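Lockout rules for the bench arms, second revision

Filed under: safety, bench practice
August 16, 2022

I rewrote our lockout rules over the weekend. The first version was a page and a half that Rohani Ong and I put together last November, and it was written for the big palletizing cell at Itum, where there is one disconnect, one air valve and one gate. Most of it did not carry over to the small arms we run on tabletops. The text below is the part that changed, with notes.

1. Scope

The rules apply to any arm, whatever its size. The earlier version exempted anything with a payload under 3 kg. I removed the exemption after Anqi Xia pointed out that a light arm can still close a gripper on a fingertip, and that people put their faces nearer to a small arm than they ever would to a large one.

2. Stop and isolation are separate states

An emergency stop leaves the controller powered. On our Clorado controllers the brakes engage and the drives are disabled, but the tool supply stays live, so a gripper can still move on a stale command. A stop button is for stopping. Before hands go into the tool area for longer than it takes to pick up a dropped part, the arm is isolated at the plug or the disconnect and locked.

For cord-and-plug machines, US rules let you skip the lock if the plug is out and stays under the exclusive control of the person doing the work. We lock it anyway. The bench outlets are behind the tables, and "under my control" becomes hard to defend once you have walked to the other side to look at a cable.

3. One person, one lock, one key

Each person working on the arm applies their own lock. No spare keys in the drawer. If two people are working, there are two locks on the hasp, including when one of them is only holding a flashlight. The label carries a name and a phone extension, in ink that survives alcohol wipes. Suryani Pattinasarany tested four markers and the paint pen won.

A lock is removed by the person who applied it. If that person has gone home, the procedure is in section 6: phone call first, then a written record, then the cutter.

4. Stored energy

Wait 42 seconds after disconnecting before opening the controller. The number comes from our own measurements of the bus capacitors on the Yordanov supply, with a margin added. Check with a meter regardless. The meter must be rated for at least 600 V and proved on a known source before and after.

Support the arm before releasing any brake by hand. Spring-loaded fingers count as stored energy, and so does a payload left in them.

5. Verification

Try to start the machine from its normal controls after locking. Return the controls to off afterward. This was the step most often missing from the old logbook: of 571 entries, more than half had nothing in the "tried" column. Aiman Goh has moved that column next to the signature.

Locks and the tool area, at the bench: 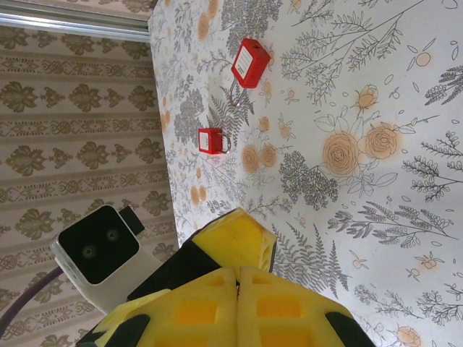 6. Removing another person's lock

Call the owner. If they cannot be reached, the shift lead confirms that they have left the building, inspects the machine, and signs the record. The owner is told before they next start work, in person or by phone. A text message is not sufficient.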